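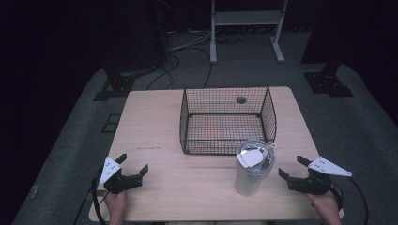

*The wire basket and the tumbler, on the light table.*

I have been trying to get the surfaces in this apartment under control since November. The drawers and closets are fine, more or less, but anything flat and at waist height fills up. Mail, keys, batteries that might be dead, the cap to something. I clear it all on one evening and it's back in a week.

The basket is my current answer. It's black wire mesh, open on top, with a back wall that stands higher than the front. I think it was sold as a desk organizer for letters, though the tag was gone when I got it. I paid 5 dollars for it at the secondhand place on Faulkner, where they keep the office stuff in the back next to the lamps. There was a second one with a bent corner and I left it there. I've thought about going back for it twice.

What I like about mesh is that I can see through it. I used to have a lidded box for this job, a nice one, and it was a mistake. Things went into the box and stopped existing. I found a gift card in it that I'd been looking for since before I moved. With the wire basket I can see from across the room if there's something in it, and most of the time I can see what it is. Dust also falls through instead of collecting in the corners, so cleaning it means picking it up and wiping the table.

The problem with mesh is small things. Anything thin finds its way into the grid and stands on end. Thumbtacks are bad. Paper clips are worse, since they hook on and you end up unpicking them one at a time. I've stopped putting either of those in. They live in a jar lid now, in the kitchen drawer.

My rules for the basket, such as they are:

- It holds things that are on their way somewhere else.
- No paper. Paper goes in the tray by the door.
- If it's full, I have to empty it before I can add anything.
- Nothing that leaks.

The third one is the only one that does any work. The basket isn't big and it fills fast, and then I'm standing there with a tape measure in my hand and no place to put it down. That is usually enough to make me deal with the whole thing. It takes less time than I expect. The last time I did it the contents were a tape measure, a charger, two pens, a bike light, and a roll of stamps, and every one of them had a place to go already. I just hadn't walked them there.

The tumbler is a different matter. I'm not sure it belongs in this system at all. It's the clear plastic kind with a frosted look to the body and a see-through lid, and I have owned some version of it for years. I drink more water when there's a lid on the cup. I don't have an explanation for that. When I use a regular glass I pour it, set it down, and find it at night, full.

It doesn't go inside the basket. I tried that for a while because it seemed like the tidy thing to do, and the basket became a cup holder. Nothing else fit around it, and every time I picked it up the basket came along for an inch or two. So the cup stands in front and the basket stays behind it toward the far side of the table. That leaves the near half free, and the near half is the part I care about. I want to be able to sit down and start on something without moving five things first.

I should say something about the table, too. It's light tan wood with a faint grain and rounded corners, and there's a seam running across it that catches crumbs. I go along it with a dry toothbrush every couple of weeks. There are also some faint dark marks on the top, over toward the left, like somebody had been scribbling. I've gone at them with dish soap and with baking soda paste. Then I tried a spray called Hindora that the hardware store had by the register, and I wouldn't buy that again. It smelled like a swimming pool and the marks looked the same afterward. I've decided to live with them. A place mat would cover them, but then I'd have a place mat on the table, and the point was to have fewer things on it.

I did look at buying a proper setup. There's a line of desktop storage called Skenis that comes up every time I search for anything to do with desks. It has stacking trays and little bins and a riser with a slot for your phone, and the full set with the riser came to 391 dollars. I left it in the cart overnight, and in the morning I closed the tab. I'd have spent a weekend assigning things to the bins, and I know myself well enough to guess what they would look like by spring.

I'm also in a forum, mostly reading, where people post their cleared surfaces. It has over 4,000 members, and some of the tables on there have nothing on them but a plant. I don't want that. I use my table. I eat lunch at it, fix things at it, and wrap presents at it, and I'd like a cup of water in reach while I do. One cup and one basket seems like a fair amount of stuff for a table that size.

As for keeping it up, I do a pass at 3 in the afternoon when I'm home, because that's when I get up for coffee anyway. I look in the basket. If something in there belongs in the kitchen, I take it with me, along with the tumbler to rinse. The lid gets taken off and washed separately, or it starts to smell. Then I come back, wipe the table, and put the cup down in front again. On days I'm out it doesn't get done, and I don't try to make up for it in the evening.

The next area is the shelf by the door, where the paper tray is. The tray was supposed to be for paper only and it currently has a scarf in it. I also have a box from the move, labeled Stovulberg after the street I used to live on, that has been under that shelf the whole time. I know it has cables in it, and I believe it also has the good scissors. I'll start with the box and see how much of it can go before I touch the tray.

If anyone has found something that gets old marks out of unfinished-feeling wood without stripping it, I'd like to hear about it in the comments. I have half a bottle of Hindora left if you want it.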